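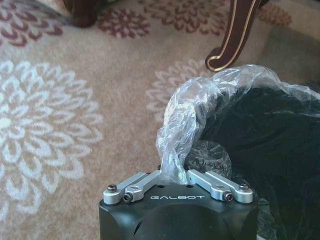 Bodutow wants 35 cents a bag. Does anybody believe the numbers?

Print this thread | E-mail this thread

**plumbline_pete44**
Got the flyer with my water bill. Starting in January, Bodutow will only pick up trash in their official bags, 35 cents each, sold at the hardware store and the town office. The flyer says Trildale did the same thing and "household waste fell sharply." No figure for sharply. No mention of what it was measured against or who did the measuring.

I'm not against paying for what I throw out. I am against being told a fee is a favor. If the point is less trash, show me the tonnage. If the point is that the hauling contract went up, say that and I'll grumble and pay it.

Anyone here live in Trildale?

**mudroom**
I lived there until last spring. The bags are thin. You end up double bagging anything with a corner on it, so figure 70 cents, not 35. Our trash did go down, but so did everybody's yard waste pickup in the same year, and I'd bet that's most of the drop. They changed two things at once and gave the credit to the one that brings in money.

**OrchardSt_Annie**
I think you're both being a little hard on it. We're a family of four and we'd fill maybe 2 bags a week. That's 70 cents. I spend more than that on gum. And I do think people pay attention when there's a price on it, I know I would. My mother's town had tags instead of bags and she became an absolute hawk about cardboard.

**plumbline_pete44**
Your mother sounds great, but she's one household. The flyer says there are 3,845 on the route. I'd like to hear what happened with the other ones.

**halfdozen**
Here's my problem with it. The bags come in one size, the big one. I live alone on Zoëga Street and I make very little trash. It takes me 12 days or so to fill a kitchen bag. In August. You see where I'm going. Either I put it out half full and pay for air, or I let chicken skin sit in the kitchen so I can get my money's worth.

A small size would fix this and I asked for one at the town office. The answer was that Bodutow "isn't set up for that." Set up for what? It's a smaller bag.

**mudroom**
Trildale people just took the little bags out of all their small wastebaskets and stuffed them in the official one. So you've got a bag in a bag in a bag, and the town says it has cut down on plastic.

**OrchardSt_Annie**
You don't have to line the little ones though?? We stopped. Bathroom one is the only one that gets a liner now.

**halfdozen**
If all you throw in them is dry stuff, sure. Mine gets tea bags and orange peel, and I tried going without for a month. I was scrubbing the thing out in the tub every few days. I'd like to know what that does to the water bill, while we're counting.

**gravelbar**
Long-time reader, I mostly post in the garden section. What I want to know is what happens to the bottles. Flyer says "recyclables remain free of charge." OK, but it doesn't say they remain recycled. Where do they go? I asked Bodutow by e-mail and got a reply thanking me for my interest in sustainability. I asked again and got the same reply with the same typo.

A fee on trash and no fee on recycling means people will put trash in the recycling. I don't think that's cynical, I think it's Tuesday-morning obvious to anyone who has looked in their neighbor's blue bin. Then the load gets rejected and it all goes in the same hole anyway. 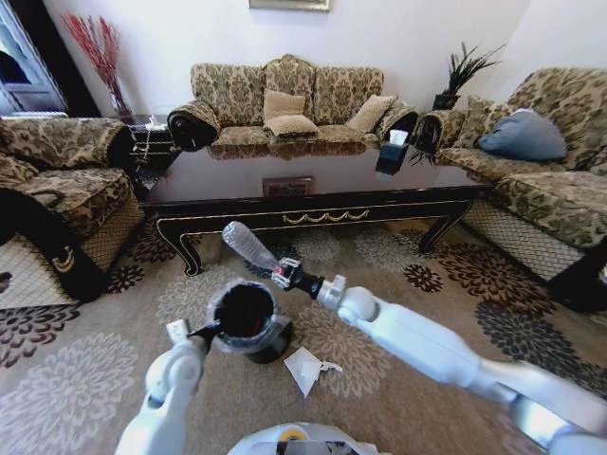 Re: Where do the bottles go?

**OrchardSt_Annie**
Clear water bottles are about the easiest thing there is to recycle. It's the yogurt tubs and the clamshells nobody wants. I rinse ours and leave the caps on, that's what the sticker on the bin says to do now. It used to say caps off.

**gravelbar**
Easy to recycle and getting recycled are two separate claims. I believe the first one. For the second I'd like a weigh slip.

And the cap thing makes my point. Caps off for years, then caps on, and no one ever told us what happened to all the ones we did wrong.

**plumbline_pete44**
To be fair, sorting equipment changes and the advice changes with it. That part doesn't bother me. What bothers me is that the flyer leans on the recycling being free as the reason the bag fee isn't a tax. If they can't say where the stuff goes, it can't hold up that end of the argument.

**tworivers_ron**
You people will complain about anything. It's 35 cents. Plarkimstead has had the cheapest pickup in the county for as long as I've lived here and now it's a little less cheap. Buy the bags.

**mudroom**
Do you have a source for cheapest in the county?

**tworivers_ron**
I have a brother-in-law in Trildale and I've seen his bill.

**mudroom**
So that's cheapest of two.

**halfdozen**
Can we get back to bag sizes? I called again. Different person this time, a lot nicer, and she said they'd take a regular store-bought small bag if I bought an official one and tied it on the outside. I asked her to repeat that and she did. I don't believe the driver has heard about this.

**OrchardSt_Annie**
Okay that one's silly, I'll give you that.

I still think it's worth trying for a year. We could save our own numbers? I'd be willing to write down how many bags we put out from now until it starts and then keep going after. If a few of us did it we'd at least have something to put next to the flyer.

**plumbline_pete44**
I'd do that. Bags won't tell you weight, and we'd all be on our best behavior knowing we were writing it down, so I wouldn't wave the result around. But I've got a luggage scale and I'll hang mine on it before it goes to the curb.

**gravelbar**
In, with the same doubts. I'll keep the recycling separate and write that down too.

**tworivers_ron**
Weighing your garbage. Good grief.

**halfdozen**
Put me down. Mine will be the light one.

This site uses cookies to remember your login and display settings. By continuing to browse you accept our cookie policy.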